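Black dye coming off on white worktop, cloth batch from July order
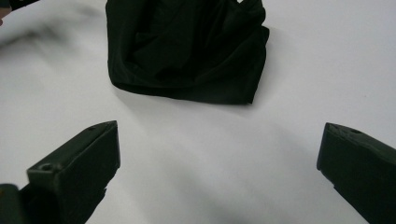
Black cloth on the white surface.

Posted by Kai Eichhorn, December 5, 2018
48 comments · 2 shares

Status: open
Raised by: Edeltraud Grube
Supplier: Vedis
Product: Celtolex cloth, black, hemmed

Problem as reported: the new black cloths leave grey marks on the white tops in the folding room. Edeltraud says it happens when a cloth is left lying in a heap for a while and that the mark is worst along the lower edge. She wants the whole batch sent back. We have 700 of them and the return window is 30 days from delivery, which was in July, so I'd want to be very sure before I start that argument with Vedis.

First look. I went down and looked at the cloth in the picture. There is a grey band along the bottom and down the right. I think that is a shadow. Edeltraud thinks it is a stain. I have asked for a picture of the same patch with no cloth on it and have not had one.

Update 1
Roswitha Engelhardt rang Vedis. They told her the cloths are colourfast and that they have had no other complaints. They would say that. She asked if the dye had been changed between orders and was told somebody would check. No call back yet.

They also suggested washing everything once before use. Nothing in the paperwork says so, and I am not putting 700 cloths through our machine on the strength of a phone call.

Update 2
Did the rub test. White cotton rag, dry, 30 strokes on one spot of a cloth from the open box. Nothing on the rag that I could see. Same again with the rag damp. Edeltraud saw grey. I saw a damp rag. Ute Kleinschmidt was asked to settle it and said "maybe a bit", so that was a waste of everyone's time.

Update 3
Left two damp cloths bunched up on the spare white top for 48 hours, one from the new batch and one from the old Ackermann stock.
New cloth: faint mark, came off with washing-up liquid.
Old cloth: faint mark, came off with washing-up liquid.
If anyone can explain why that proves the new batch is faulty, please do so under this ticket and not in the corridor.

Comment from Edeltraud Grube
It proves you used the spare top, which has been scrubbed so many times it doesn't hold a mark any more. The ones in the folding room are newer and they do. I have been wiping them every morning since the new boxes were opened and I never had to before. I would also like it written down that I did not say "ruined", I said "will be ruined".

Comment from Kai Eichhorn
Written down. Fair point about the spare top. I'll repeat it in the folding room, at the end nearest the sink.

Comment from Hiwot Alemayehu
Has anybody asked what the tops are being cleaned with? We went over to Stoltatard spray after the summer. I don't much trust it. It leaves a slight drag on the surface when it dries, and dust and lint will sit in that and look grey. Could be the cloths, could be the spray, could be both. Until you test one without the other I wouldn't believe any of this.

Comment from Kai Eichhorn
Nobody mentioned a change of spray when the ticket was opened. Who ordered it?

Comment from Ute Kleinschmidt
I did. It was cheaper. The label says "leaves no residue".

Comment from Hiwot Alemayehu
Labels say a lot of things.

Next steps
– Repeat the 48 hour test on a folding room top, half cleaned with Stoltatard and half with plain soapy water, rinsed. New cloth and old cloth on each half. (Kai)
– Chase Vedis about the dye, by email this time so we have it in writing. (Roswitha)
– Keep black cloths hung up or folded in the box for now – no heaps left on the white. (everyone)
– Picture of the bare patch, please, same lamp on. (Edeltraud)

I am leaving the fault as "not confirmed". Edeltraud has asked for it to be "confirmed" and I have said no to that twice. If the soapy half comes up clean and the sprayed half doesn't, I'll change the product on this ticket and Vedis can be left in peace.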